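Speaker notes: Teaching two arms by hand and by remote
Jasper Vanhove, Fondeck meetup, May 20, 2019

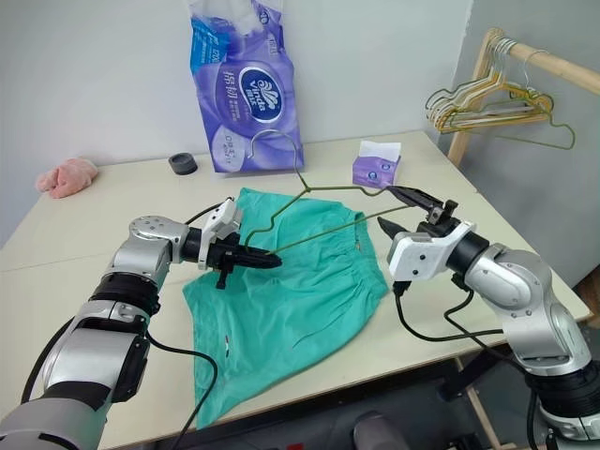

Slide 1. Opening
Say who I am. I work on the demonstration side at Hundance, so my job is getting a person's skill into the machine. Hendrik Verbruggen does the training side and will take questions on models at the end. Please keep those for him.

Ask for hands: who has moved an arm by hand in gravity compensation? Who has driven one remotely? If most of the room has done both, skip slide 2.

Slide 2. Two ways to show a task
By hand: you hold the arm and move it through the task. Quick to learn. You feel contact directly. With one arm it works well. With two arms you need both your hands on the robot, and your body ends up in view of the cameras.
By remote: you sit or stand away from the table and the arms follow your controls. Your hands stay out of the recording. You lose most of the feel, and new operators squeeze too hard or let go too early.
We use hand guiding to set start poses and check reach. We use remote control for everything we train on.

Slide 3. Why a hanger and a pair of shorts
It is a two-arm task. One gripper can pick up a wire hanger, but it swings around the grip point and the far end goes where it wants. The second gripper steadies the other shoulder.
The wire is thin. Fingers have to meet it at close to a right angle or it rolls out.
Elastic waistbands bunch up, so the cloth never starts in the same shape twice. Green wire over green cloth is also harder for the cameras than pale wire.
We leave ordinary household things at the back of the table, tissue rolls and so on. Training on a bare table gave us a policy that only liked a bare table.

Slide 4. What a good demonstration looks like
One clear grasp per arm. If the operator misses twice, stop and reset.
Keep the idle arm still. Early operators let it drift while they watched the other one, and the model copied the drift.
Pause briefly before handing over from one arm to the other. We trim long pauses later. Short ones help.
Do not fix a bad fold by pushing it around with the outside of the gripper. It works on the day and trains badly.
Recoveries are welcome if they are clean. Let go, back off, come in again.

Slide 5. Numbers
We recorded 235 demonstrations in the first round and threw out 17. Most of the rejects were drift or a double grasp.
Each operator does 100 practice runs before anything is kept. People complain about this. Their first kept runs are much better for it.
The full set across all garments is now past 4,000. Do not compare that with the first round, the recording setup changed in between.

Slide 6. Cables and other dull problems
Slack cable on the outside of an arm will find the table edge. Check it at full reach before each session, both arms.
Zellent, our logging tool, stamps the arm data and video separately. Check the offset every morning. We lost two days to this.
Change operators before they get tired. Tired runs look fine on video and show up in the gripper data.

Slide 7. Next
Shirts in June. Same table, same arms, new operators.
Hand over to Hendrik. Leave this slide up during questions.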